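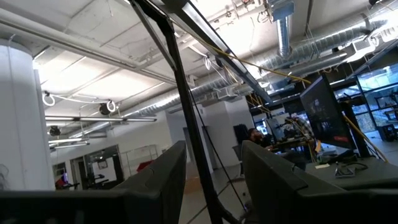

Guadalupe Hinojosa wrote in to ask when the ceiling is going to be finished, and whether she should wait until then to move her desk. The ceiling is finished. It was painted white, the ducts were left silver, and everybody involved shook hands and went home. Her message was the fourth of its kind since May, so the answers are now on a page.

Open floor at Brophy: questions we get
Last revised 2022-08-04

Where is the rest of the ceiling?

There used to be a dropped one, with gray tiles and a brown stain over the old copy room that people said looked like Portugal. It came down when the floor was opened up. What you see now is the underside of the building, painted. You gained a good deal of height and lost a place to throw pencils.

Is the big silver duct supposed to look like that?

Yes. The ridges are part of how the duct is made, and it was ordered in bare metal. A proposal to paint it came up at the planning stage, in a color called Skirier Mist, and the sample looked like dishwater. The silver stayed. It collects dust along the top, where you can't see it, and a lift comes in once a year to deal with that. Please don't try to help with a broom.

The duct ticks. Should I tell someone?

If it ticks in the morning when the system starts up and then stops, that's metal warming and cooling and there is nothing to tell. If it ticks all day, or rattles, or whistles, then yes, send a note to the front office and say which column you were closest to. "It's making the noise again" is a full sentence but we can't send a mechanic out on it.

It's freezing at my desk and the person behind me is in a T-shirt. Who is wrong?

Neither of you, sadly. Air comes out of a limited number of openings and falls on whoever is underneath. The floor has 2 thermostats and each one believes it is in charge. We keep the setting the same all summer and we change it once in the fall, after the usual correspondence.

Things you can do without asking: move your chair, swap desks with the T-shirt, wear the T-shirt person's sweater. Things we'd like you to ask about first: aiming a fan at somebody, taping cardboard over a vent. Space heaters are out, including the small one, including the one shaped like a fireplace. Fergal Hanrahan, we are sorry about the fireplace.

Can I hang something from the ceiling?

Possibly, but ask before you buy it. Nothing hangs from a duct, a pipe or a sprinkler head, no matter how light. That goes for paper lanterns, plants, banners and the piñata. The ducts are held up by hardware sized to hold up ducts.

If you need something suspended, the building has approved points and a form. The form wants to know what the thing weighs. "Not much" has been tried. For cables, it wants to know where the cable starts, where it ends, and how high it will be over anybody's head in between. A yellow cable is much easier to spot than a thin black one, and we mention this purely as people who have walked into the other kind.

Can I put things up on the columns?

The columns are thick, round and white, and they seem to have a powerful effect on people holding tape. Low-tack painter's tape is fine. Magnets won't stick, as several of you have confirmed independently. Nails and screws are a no. Dry-erase marker is a no, and it does not wipe off, and the person who was sure it would wipe off now has an intimate knowledge of primer.

Leaning is allowed.

Could the column by my desk be moved?

We asked. The answer from the engineer was short.

Why is it so loud?

Hard ceiling, hard walls, and people. The old tiles soaked up sound and the new arrangement sends it back to you, with interest, from the far end of the room. What helps most, going by the year we've had: rugs, felt panels behind monitors, putting the printer behind a door, and taking speakerphone calls somewhere else. What helped least was a sign asking for quiet. People gathered in front of it to discuss the wording.

Gearóid Mulligan had acoustic baffles priced for the whole floor. The quote was sobering and baffles are under discussion. Should they happen, they'll hang in rows between the ducts, and the lights will be out in your area for an evening while they go in.

The lights glare on my screen. What are my options?

Turn the desk before you do anything else. A big dark monitor facing the wrong way is a mirror with a power cord, and a quarter turn fixes most of it. If you can't turn the desk, tilt the top of the screen forward a little. Matte film is available from the supply shelf in the common sizes, and putting it on without bubbles is between you and your conscience.

Anything glossy and black near the lights will do the same thing, by the way, shelving and framing included. A white ceiling bounces a lot of light around. We used to get complaints that the floor was gloomy, so we consider this progress.

We can't unscrew the tube over your head. We know it's just the one tube. There have been 2 requests this month for just the one tube and they were for the same tube, one wanting it off and one wanting it brighter.

How do I book the open area?

The shared calendar, under Dromdale, which is what the floor was called before it was called Brophy and which the calendar system refuses to forget. Book the area and not the desks inside it. If your setup has a frame or stand that stays up overnight, put that in the notes, along with a name, so the cleaning crew knows whether to go around it.

Going around it is what they'll do. They won't move your equipment, unplug it, dust it or coil its cables, and if you come in and find a cable coiled, one of your colleagues has been unable to help themselves.

How much stuff can I put up there or down here?

Floor load is not something you'll reach with ordinary furniture. If you're bringing in a single item over 537 pounds, the building wants a drawing and a conversation. We don't know where that number came from. It was in the lease.

Height is the one people forget. The ceiling looks as though it goes on forever and then you roll a tall rack under the low run of duct and find out that it doesn't. Measure from the floor to the bottom of the duct at the place where the thing is going to stand, and also along the way it has to travel to get there.

Something dripped on me.

Note where you were and tell the front office right away, whatever time it is. In humid weather ducts can sweat, and a drop of water may turn out to be just that. We'd still like to know. Please don't put a mug under it and carry on, which was the approach taken near the Kutusside windows last summer. It was quite a large mug by the end.

Is that paint flaking?

A bit of white dust showed up on desks in the weeks after the ceiling was sprayed. It should be over by now. If you're finding flakes bigger than a grain of rice, save one in an envelope and tell us where it landed. Nuala Hegarty has the touch-up paint and knows which white it is. There are a surprising number of whites up there and we'd prefer not to add one.

Can we have the old ceiling back?

This gets asked sincerely, by people whose judgment we respect. The tiles are gone. The grid is gone. Aoife Noonan ran a poll in May and the open ceiling won, though a number of the votes in favor came with remarks. The remarks were mostly about noise, see above, and one was about pigeons. There are no pigeons.

Can I take clients through?

Go ahead. Keep to the walkways, don't step over anyone's cables, and warn tall visitors about low struts and anything slung between them. If they ask what the style is called, "industrial" seems to satisfy most of them. A few will look up and ask when it's going to be done, and you may send them to this page.

What does it cost if I break something?

A scuffed column is paint and an apology. A dented duct depends on the dent. A replacement badge is $100, which has nothing to do with the ceiling but is the question we get most often after it, so it may as well live here.

My question isn't on the list.

Write to the front office and put the nearest column in the subject line. Replies usually go out the same day. If it's about the thermostat, allow longer.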